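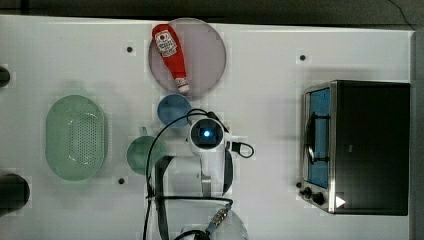
Ketchup on a plate, colander to the left.

Kitchen tips for 10k training weeks

Most runners sort out their shoes and leave the kitchen to chance. These are habits we picked up in the Uratcombe 10k group over the winter, when evening sessions finished late and dinner had to be quick.

Cook rice or pasta before you go out. Drain it well, rinse it cold and put it straight in the fridge in a lidded box. For one hungry runner, 300 g cooked is a fair portion after intervals.
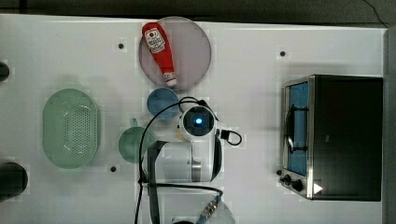 Red squeeze bottle, small blue dish below the plate.

Wash bottles the same night. Drink powder left in a cap goes sour by morning and the smell is hard to shift. Take the cap apart, soak it in warm water with a spoonful of baking soda, then stand everything upside down on a rack.

Keep a shelf for race morning food only. Ours holds oats, honey and white bread — nothing new, nothing spicy. 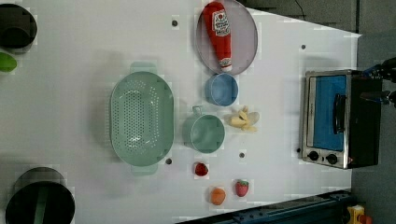 Freeze soup flat in bags, labeled with the month. Eight bags take up less room than two tubs, and a flat bag thaws in a sink of cold water while you stretch and shower.

For the Grarnby race in October, eat breakfast three hours before the start and pack a snack for the bus. Salted potatoes travel well wrapped in foil. Sandwiches with sauce in them do not.
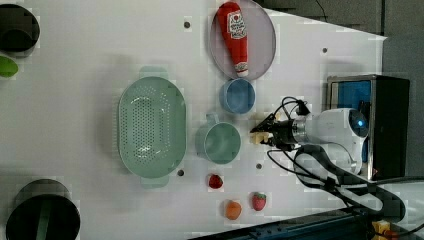
Plate, colander, mug and fruit on a white table.

Rinse salty caps and headbands in the sink before they go in the laundry. Hang them by the back door, away from the stove.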